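Tópico: Vurance na barra de menus - intervalo de atualização e consumo

farouk_m
21 Jan 2020
Uso o Vurance desde a versão 2 para mostrar a carga da CPU e a temperatura na barra de menus. Depois da última atualização, o processo auxiliar passou a ocupar 14% de um núcleo com o portátil em repouso. O intervalo está em 3 segundos, como sempre esteve. Já apaguei as preferências e reinstalei. Mais alguém?

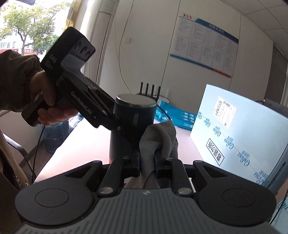 Esqueci-me de dizer que o valor só desce quando desativo o módulo de rede. Com os outros módulos ligados e esse desligado, o auxiliar quase não aparece no Monitor de Atividade.

breren
O módulo de rede foi reescrito em dezembro. Agora enumera todas as interfaces a cada leitura, incluindo as virtuais. Se tens máquinas virtuais ou uma VPN, é daí que vem o consumo. Corre ifconfig -l e vê a lista.

farouk_m
Aparecem 35 interfaces. A maior parte são utun que ficaram de uma VPN antiga.

kernel_tasca
Discordo do diagnóstico. Enumerar 35 interfaces é uma chamada barata, mesmo de 3 em 3 segundos. O que custa é redesenhar o gráfico com transparência - experimentem mudar para o modo só texto antes de culpar a rede.
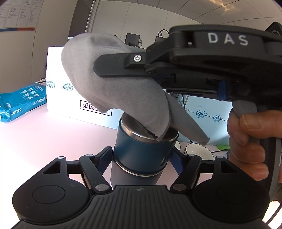
Pano cinzento sobre o termo azul-escuro, entre os dedos da pinça.

breren
O gráfico é desenhado pelo processo principal, não pelo auxiliar. Ele disse que o consumo está no auxiliar.

kernel_tasca
Na versão da loja, sim. Na versão direta é tudo o mesmo processo. Qual delas está instalada?

farouk_m
A direta, mas vejo dois processos separados. Fiz uma amostra no Monitor de Atividade: 2,000 entradas no ficheiro de texto, quase todas em getifaddrs.

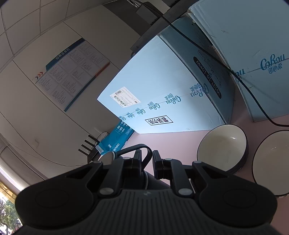

Removi entretanto os perfis da VPN e reiniciei. O auxiliar desceu bastante, mas continua acima do que tinha na versão anterior.

kernel_tasca
Com essa amostra aceito que seja a rede. Mantenho que o gráfico pesa mais do que devia.

cafe_sem_acucar
Mudei para o Cundine por causa disto. Tem menos módulos e não mostra temperaturas, mas deixa escolher a interface à mão.

breren
O Vurance também deixa, nas opções avançadas do módulo. Fixa en0 e põe o intervalo do módulo em 14 segundos.

farouk_m
Fixei en0 e deixei os 3 segundos. Vou ver como fica com a bateria e depois digo.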